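Home Comics Shop Lettering FAQ Contact

Frequently asked questions about lettering

Hello, and thank you for stopping by! I letter comics for small presses and for people making their own books at the kitchen table, and I get asked many of the same things by email, usually late at night when somebody has a deadline. I've tried to gather the answers in one spot. If yours is missing, do write to me, and I'll get back to you as soon as I've finished whatever page I'm on.
Last updated 2025-07-01

What do you need from me before you can start?

The final script and the finished art, please, or at the very least tight inks. I can work from pencils if we're in a terrible hurry, but things have a way of moving between pencils and inks, and then a balloon that sat nicely over a bit of empty sky is covering somebody's eyebrow. Send the pages at full print size with the bleed left on, and number the files in reading order. (You would be surprised how many come in called "page new final 2". I have done it myself, so no judgement.)
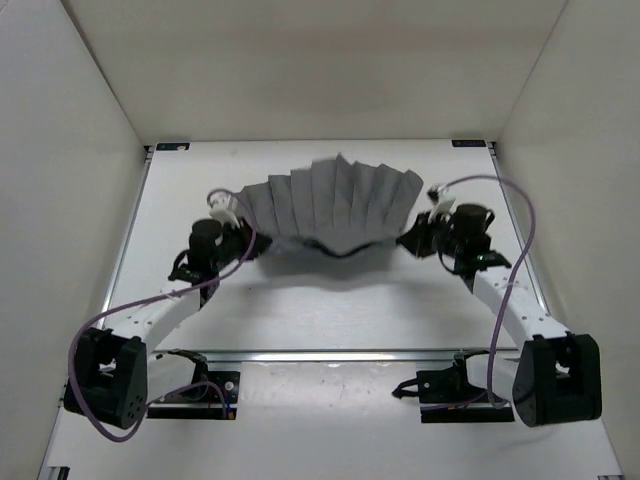 Grey pleated fabric held between two robot arms

How much dialogue can I put on a page?

Less than you think, I'm afraid! My own rule is to start worrying when a single balloon goes past 40 words, and to start begging when there are several of those on one page. The first script I was sent for Derbridge had a café conversation that ran to around 3,000 words over four pages, and it was lovely to read, and there was simply no room left for the café. We ended up spreading it out and trimming a good deal, and the writer was very gracious about it. If you're unsure, print out the rough layout and write the words in by hand with an ordinary pen. You'll know quite quickly.

Do you letter by hand or on the computer?

Both, depending on the book and on what you can spend. Most of my pages are done digitally with a font I've bought a licence for, and I draw the balloons myself so they have a little wobble in the line. Sound effects I nearly always draw on paper and scan in, as I've never found a font that slams a door the way I want it slammed. The whole of Faria was hand lettered, all 143 pages of it, and I'm very proud of that book, but my wrist was in a support for most of November and I would want a longer schedule next time. 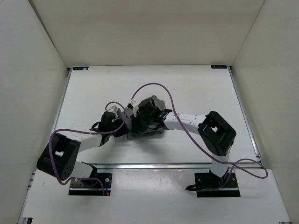 If you'd like hand lettering for part of your book only, that can work beautifully. A diary, a dream, a letter pushed under the door — anything that ought to feel as though a person wrote it. I charge those pages separately and will tell you the cost before I pick up a pen.

Can you match the lettering in an earlier issue?

Usually, yes. Please ask whoever lettered it first, out of courtesy, and find out which font they used and how thick their balloon outlines were. I can make a fair guess by eye, but a guess costs you my time. If they drew their own font I'll need their permission to use it, in writing.

How many rounds of changes do I get?

Two are included in the page rate. The first is for everything: balloon order, tails pointing at the wrong person, lines you've gone off now that you've seen them in place. The second is for spelling and small slips. After that I charge by the hour, though if the mistake is mine I'll put it right for nothing, however late you find it.

Please do read the proof aloud. Your eye will slide straight over a doubled "the" at the end of a line, and your mouth won't.

Why do my balloons read in the wrong order?

Most often because the person who speaks first has been drawn on the right. Readers of English go left to right and top to bottom, and they'll do it whatever we want from them. I can sometimes rescue it by lifting the first balloon up high and tucking the reply well below, but it's far kinder to sort it out in the roughs. 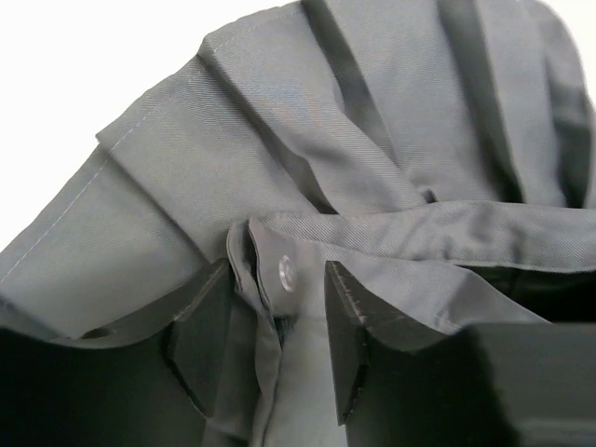
What files will I get back?

A flattened page for print, a smaller one for the web, and the lettering on its own layer in case you want a translated edition one day. The Greek version of Gkikas was made from exactly those layers, and it saved everyone having to paint out the English. Check with your printer about black text before you send anything off. They all like it set up slightly differently, and they're generally happy to be asked.

Are you taking on work now?

I have room for short stories and single issues. Longer books need to be booked in well ahead, and I ask for a deposit to hold the time. I'm also glad to look over a sample page free of charge if you're lettering your own comic and want a second opinion!

Related pages
Page rates and deposits
Preparing your art files for Starnham Press
Drawing balloon tails that point somewhere
Faria: notes on hand lettering
Derbridge: before and after the trim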